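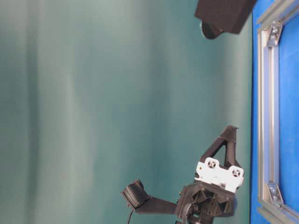
How often does the Vurkero gripper kit need to be calibrated again?

Every 1000 cycles, or after any finger is changed. The routine is in the service menu and it needs the arm at home position.

Ticket 232, reply from Niloufar Abbasi, 4:10 p.m.

Thank you for the log. The kit stopped with a force error after around 3000 cycles - please run the routine two times and send me both results. If the second one also fails, we will ship a new finger on Sunday.

Contact Mesden support | © Mesden | Back to top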